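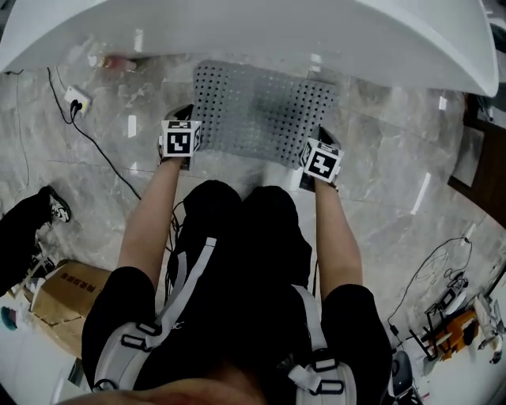
Both grippers down at the mat, backpack on.

Thread: House rules for handheld gripper sessions – what do you actually enforce?

Daltalura
Posted 21/05/2023
So I got handed the job of writing our rules sheet for collection days and I'd love to hear what other people put on theirs. We do household stuff mostly, bathroom tasks at the moment, everybody with two grippers and a backpack. My draft so far:

Cables get routed or taped before anyone picks up a gripper.
Marker cubes wiped and checked before the first take, and again after lunch.
No take longer than 3 minutes.
If you bump a cube, stop and say so. Don't finish the take and mention it later.

What am I missing? And is the time limit too short? I've had grumbling already.

Komlow
The grumbling is fair, sorry! Three minutes is nothing if the task is scrubbing a tub. I'd cap it by task and let people finish what they started. We have 4000 takes logged and the chopped-up ones were the most annoying to label, by a mile.
Cable rule is good. I'd put it first and in big letters.

jmoodley
Jacobus Moodley here, I run sessions at Edton. I'm with the short cap. Crouching with a pack on is rough on the knees and the lower back, and people won't tell you they're sore until they're really sore. We went to 2 minutes for anything on the floor back in April and I'd never go back. Standing work can run longer, fine.

Komlow
Ok but that's a rule about posture, so write it as a rule about posture. Floor work gets one limit, standing work gets another. Don't punish the guy at the counter.

Daltalura
Ha, ok, I can live with that split. Changing it tonight.
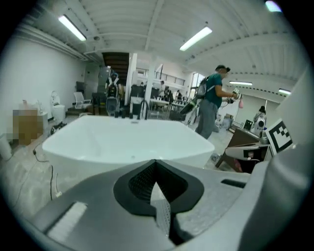

Spacing is the other one I keep rewriting. My first version said one person per task area and everyone else stays out, and it lasted maybe a morning. When you've got a man working right beside the tub with both hands out in front of him and a second person with a pack just past him, "stay out" doesn't mean much. What I want is a rule about elbows and packs, because you forget how far a pack sticks out when you turn. Does anybody tape the floor?

Lytvynenko
We tape. Every station gets a box and you say "behind you" before you cross one. Feels silly for a day and then you do it at the grocery store.
My bigger worry would be the people further back. Anyone in view needs to have signed, even if they're tiny and walking away. Put that on the sheet.

jmoodley
Seconding consent, that goes above cables for me. Tape I'm less sold on. It peels, and then you've got a trip hazard you made yourself.

Lytvynenko
Buy better tape :)

Komlow
Cables are still first. You can fix a missing signature by tossing the take – you can't toss a broken wrist.

ivan_ch
Late vote for cables too. Also please write down who's allowed to call a stop. Ours says anyone, and it took nearly 500 takes before a new person used it. Ask them to call one on purpose during practice. – Ivan Chornovol

Daltalura
Oh I like that, stealing it. Will post draft two when the spacing part reads less like a parking ticket.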